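Woser World Report: Why Our Modded Server Was So Slow and What I Did About It
By Maham Mughal
Turned in 5/18/24

OK so first some background. Back in February four of us started a modded Minecraft server for our game systems class, and we named it Woser (Chaiwat picked the name, don't ask me what it means). The idea was to build a little factory town with conveyor belts, ore crushers, sorting machines, the works. It ran great for a while! Then the town got bigger and everything went to mush. You'd break a block and it would pop right back. Cows would slide across the field like they were on ice. My part of the project was figuring out why, and this report is what I found.

I should say up front that I'm not a server person. I knew how to drop a mod in a folder and that was pretty much it.
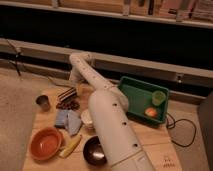

Photo: Tsegereda Alemneh

What I tried first

I did what everybody does and gave the server more memory. It didn't help one bit. If anything it got worse, with a big freeze every so often while Java cleaned up after itself. Torquil Munro, who took this class last year, told me to quit messing with memory and go look at tick times. A tick is one step of the game, and the server wants to finish 20 of those every second, so each one gets 50 milliseconds. Go over that and the whole world slows down, even if your own computer is drawing the picture perfectly smoothly. That was the part I had mixed up! I'd been turning down my video settings for days like a dope.

So I put a profiler on the server and logged 2,000 ticks with all of us online and standing in the middle of town. The average came out to 88 milliseconds. No wonder the cows were sliding.

Where the time was going

The profiler gives you this giant tree you can click open, and I spent a whole evening just clicking. Most of the time was in block entities, meaning blocks that have something to do every tick, like furnaces and hoppers and pipes. And most of those were hoppers in Inorstead, our warehouse district, which Chaiwat Kaewkla built. He'd run long hopper chains from the crushers to the chests, and with no container sitting on top, every hopper keeps checking the space over it for loose items to grab. He was a good sport about it. (Mostly.)

The other thing was mobs. Dymphna Dolan had a chicken farm out behind the town hall with way too many chickens squashed into one pen, all bumping each other, and the game has to work out all that pushing. She was attached to those chickens, so we had to talk it over for a bit.

What we changed

We put a composter on top of the open hoppers wherever nothing needed to fall in. It's an old trick and it makes them check the composter instead of looking for loose items. Then we swapped the longest chains for water streams, which looks nicer anyway. Dymphna agreed to thin out the chickens. Last, I lowered the simulation distance by 2 chunks, so machines on the far side of the map stop running when you're nowhere near them.

I wanted to try a second layout too, one with the sorting done in a single central building. We called that test world Jistel and got the walls up and then ran out of time, so there's no data for it. Sorry, I know it was in the proposal.

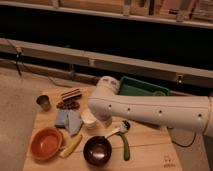 White robotic arm over a wooden tabletop, with bowls near the front.

How it went

I ran the same test again, same spot, everybody online, and the average dropped under 50 milliseconds. Blocks stay broken when you break them! There's still a hitch when somebody flies off into new land and the server has to make fresh chunks, and I didn't fix that. Making the land ahead of time would probably do it, but the server we rent is short on disk space and I didn't want to fill it up right before grading.

If I did it over I'd run the profiler on day one, before there was a town at all, so I'd have a clean number to compare with. I'd also change one thing at a time. We did the composters and the chickens on the same night, so I can't tell you how much each one helped, and Chaiwat still says it was all chickens.

The profiler logs and the world save are in our class folder under Woser. Use the save marked Baxter, the other one is from before the fixes.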